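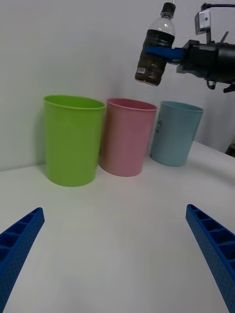 The lake that wasn't there: a thread

1/ I have spent eleven years being mildly wrong about a lake, so pull up a chair. This is about old shorelines, a schoolteacher with a level, and why I no longer get invited to the Prurnley field dinner.

2/ The Prurnley basin is dry. Sagebrush, gravel, one gas station. But partway up the hills on the west side there's a faint bench, like the ring a bath leaves. Everybody agrees the bench was cut by waves. That is the last thing everybody agrees on.

3/ The standard story: at the end of the last ice age there was a lake, it sat at one level for a long while, then it dried up slowly. Calm lake, calm death. I taught this. I drew it on the board with a blue marker and a certain amount of smugness.

4/ Enter Lindalva Rocha, who taught high school geography and spent her summers walking the bench with a borrowed survey level. She noticed it isn't flat. The north end is 40 feet higher than the south end.

5/ Water, as a rule, does not do this.

6/ So either the land tilted after the lake was gone, or it isn't one shoreline. It's two, from two lakes, and we've been joining the dots across a gap where the Limik road washes out every spring and no sane person walks.

7/ She wrote it up and mailed it to the regional journal. It came back in nine days. One reviewer said the tilt was "instrument error." The other said it was well known. I have always admired a field that can hold both views in one envelope.

8/ Now, tilting is respectable. Take a big weight of water or ice off the crust and the crust comes back up, slowly, the way a couch cushion does. Lots of old lake shores are warped this way. If she'd stopped there she'd have been fine.

9/ She did not stop there. She said the basin was too small to hold that much water, the rebound couldn't be that big, and the south end had been cut by a younger lake that filled fast and drained faster, through the notch at Brito.

10/ "Drained fast" is a phrase that makes a certain kind of geologist reach for his hat. We spent a couple of centuries getting floods out of the textbooks and we do not like to see one come back in through the kitchen.

11/ My own contribution was a talk called "A Single Lake at Prurnley." I had 84 elevations, all from the middle of the bench, where it happens to be nearly flat. You can guess how I picked them. I picked them by where you can park.

12/ Everaldo Bragança was in the third row. He asked one question: "Did you go to the ends?" I said the ends were in progress. The ends were not in progress.

13/ So I went to the ends. The north end is a nice walk. The south end is a slope of loose cobbles with a view of a different slope of loose cobbles. I sat down on both.

14/ At the Brito notch there are boulders the size of a delivery van, rounded, sitting on top of silt as fine as flour. A sleepy creek didn't bring those. I looked for a sleepy creek explanation for two days and ate all the crackers.

15/ We got dates on snail shells from both ends. I'd love to tell you they settled it. The north shells are older, as Lindalva said they'd be. The south shells came out in two batches that hate each other.

16/ The Prondstead lab thinks old carbon in the springs made one batch look older than it is. That could be right. It's also what we say every time a shell disagrees with us, and the shells must be getting tired of it.

17/ Where I am now: two lakes, probably. Fast drain at Brito, likely. A flood that reshaped the whole lower valley, as a few people on here keep telling me in capital letters – I don't see it. The fans downstream look far too tidy.

18/ Yes, I know that's more or less what reviewer one said about the tilt. I've thought about it.

19/ Lindalva has read this thread and has two corrections. The level wasn't borrowed, she bought it. And it came back in eight days.

20/ Going back to the south end in January with proper boots. If you have old air photos from before the Limik road was moved, my messages are open. Please, no more pole shift diagrams. I have a folder.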